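4.2 Collecting the disassembly trials

Most of the earlier work we build on treats a computer as a clean stack of parts, each one waiting politely to be lifted away. Anyone who has opened an office desktop will know that life inside the case is a good deal messier, and we wanted our method, which we call Jellska, to learn from that mess. We therefore recorded 172 trials by teleoperation, each covering a single part, and kept 40 of them aside for testing. The operator worked from the wrist view alone, and we were glad we insisted on this, as it meant the policy would later see just what the person had seen.

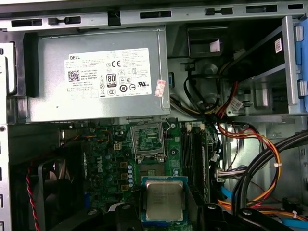

The policy takes in a short history of wrist views together with the finger opening, and it predicts the next 15 motions in one go. We tried shorter stretches first - they seemed the safer choice - but the arm became hesitant near cables, starting toward a part and then drawing back again. With the longer stretch it settled down nicely, and the grasps on small parts such as processors gained the most.

Figure 4. Wrist views from the recorded trials: a processor held by its sides over the board, the fingers at the power supply, and the fingers near the memory slots.

Larger parts brought a different kind of trouble. A power supply gives the fingers very little to hold, and the gap beside it is narrow, so a small error in the approach angle ends in contact with the chassis. We let the policy slow down whenever its own predictions disagreed, and this one change did more for us than any amount of tuning.

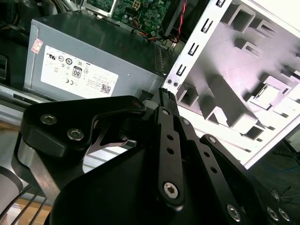

Kiani, reading an early draft, objected that slowing down could simply hide a poor estimate of depth, and asked whether the same gain would appear if every motion were slowed by an equal amount. It was a very fair point, and we ran that comparison. Uniform slowing helped a little with power supplies and made no difference for memory modules, so we have kept the selective version in all the results that follow.

Memory modules remain the hardest case for us. The retention latch has to be opened before the module is pulled, and from the wrist the fingers often cover the very thing one would like to see.

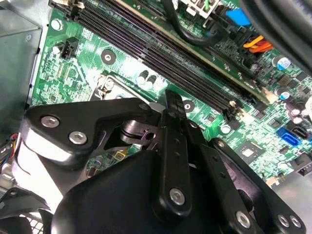 4.3 Comparison with Grimano

We trained the Grimano baseline on the same recordings, with the same 40 trials held out, and gave it 80 passes over the data. Both methods began from the same arm position, and a trial ended when the part was clear of the case or the operator pressed stop.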